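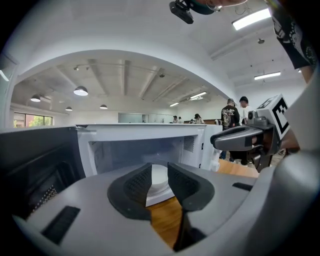
Teresa Simões reckons we're all kidding ourselves. Her note came in on Wednesday: "A machine that needs 52 tries to warm up soup isn't doing a chore, it's doing homework." Fair enough, Teresa! But I still think you need a proper checklist before you write the whole idea off, so I've gone through mine again.

Filed under: Home & Workshop / Can It Do It Yet?
July | Posted by the Kulley bench

Search this site Go

MICROWAVE CHORE, PRE-RUN CHECK

1. Door opens all the way and stays there. OK.
Comment: Easy for us, a real pain for a gripper. Ours at Kulley has a springy hinge and the door creeps back (I've whacked my own knuckles on it plenty).

2. Turntable plate seated properly. OK.
Comment: I give it a spin by hand first. A crooked plate means a spilled bowl, and guess who gets the cloth.

3. Jaw pads clean, no grease. REDO.
Comment: Butter. Wiped them down, will look again after lunch.

4. Bowl no more than half full, cold water only. OK.
Comment: Bokel's old sheet allowed soup. Never again.

5. Hands and sleeves clear before anything moves. OK, with a grumble.
Comment: People lean in to help, me included. I've asked for tape on the floor 15 cm out from the table.

6. Stop button within reach of whoever's watching. OK.

7. Nothing metal goes in. OK.
Comment: Still the one I worry about most. A kid learns the fork rule once, and I wouldn't trust a machine to spot a teaspoon left in a mug.

8. Run time set to 12 seconds, no longer. OK.

9. Door shut and latched by the machine, no nudging. NOT PASSED.
Comment: Five goes, two latches. The Zaltville crew say they'd call that promising, and I'd call it a door that's open.

So can it do the chore yet? Bits of it, on a good day, with me hovering. Item 3 gets rechecked this arvo and item 9 stays open until I see a clean run.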